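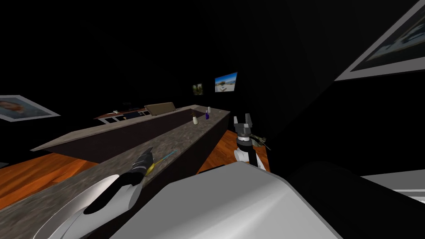

Ticket 484, reopened Thursday. Thanks for being so patient with me, I know you only wanted a yes or no on whether Clurnell can clear a kitchen counter yet! I went back through the simulated runs, and the short version is "sort of." The gripper will get itself right up beside the thin tool with the blue shaft, lovely approach every time, and then it dithers over the grasp. I still haven't asked it for the little purple bottle at the far end of the island, and I'd like to leave that until the tool is sorted.

Tried so far: grip timeout raised from 20 to 100, no change. Rolled back the Pravent planner, a bit better (216 runs, still too many retries). Next I'll swap in the stone friction settings and write back here.

Status: open, waiting on me

1 min read

© Unano Support | Contact | Back to top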